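Trarnelum Releases Kelura 2.0, Software for Two-Handed Manipulation Recording and Planning

May 24, 2023

Trarnelum today announced the general release of Kelura 2.0, a software package that turns recordings from hand-held grippers into motion plans for two-armed robots. The release replaces the preview version that has been with pilot customers since September.

Kelura 2.0 takes in video from the grippers and from a head-worn camera, lines up the streams on one clock and works out the path of each gripper in a shared table frame. A new tracking module, Jetska, handles the pose estimates. It was tested on 1,843 recordings covering 38 household tasks.

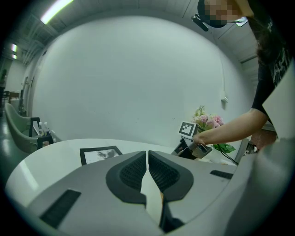

Jetska reads the square markers fixed to each gripper and combines them with the motion of the cameras. Earlier versions lost track when a hand or an object came between the camera and the marker, and the operator had to repeat the take. The new module carries the estimate through short gaps and flags the longer ones for review. Tabletops with ordinary clutter were part of the test set, including glossy white surfaces, a framed print lying flat and a bouquet with large leaves, all of which can confuse feature matching. Median time to process a one-minute recording is now 13 seconds on a single workstation.

The planning side has also changed. Kelura 2.0 treats the two grippers as a pair, so that a plan keeps the distance between them within set limits while they hold the same object. Users can edit those limits in a text file or in the viewer — both write to the same project.

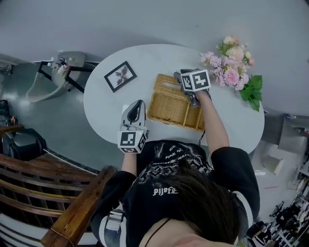
A two-gripper task with a wicker basket, seen from overhead.

The release includes a command-line tool for checking calibration before a session, an export path for common simulation formats, and Gowda, a browser-based viewer for trimming and labeling takes. Gowda was previously sold as a separate product. Existing Gowda licenses will be moved over at no charge.

Kelura 2.0 is available now for Linux. Single-seat licenses start at $420 per year, with separate pricing for schools and research labs. Customers on the preview version can upgrade from their account page, and projects saved in the older format will open without conversion.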